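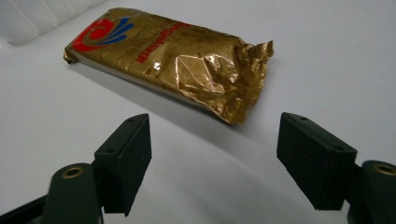 14/08/2018

Spent the whole evening on the budget again, and I think I finally have something I can show Géza without blushing! The plan was up to 25 hand-held grippers from Deveo, but at 266 apiece that eats everything (and then some), so I've cut it to eight for now and pushed the rest to May. Eight comes to 2,128, and with the extra screws we land at 2,165. Tudor wants the Kiston pads instead, the soft ones, and he may be right about foil, it's such slippery, crinkly stuff to get hold of. But they're 16 a pair and wear out fast, so I told him we'd print our own and see.

Still no word from Fanbridge on the arm. I'll call them in the morning, before Géza gets in, and ask about shipping while I'm at it. Also need to buy more coffee!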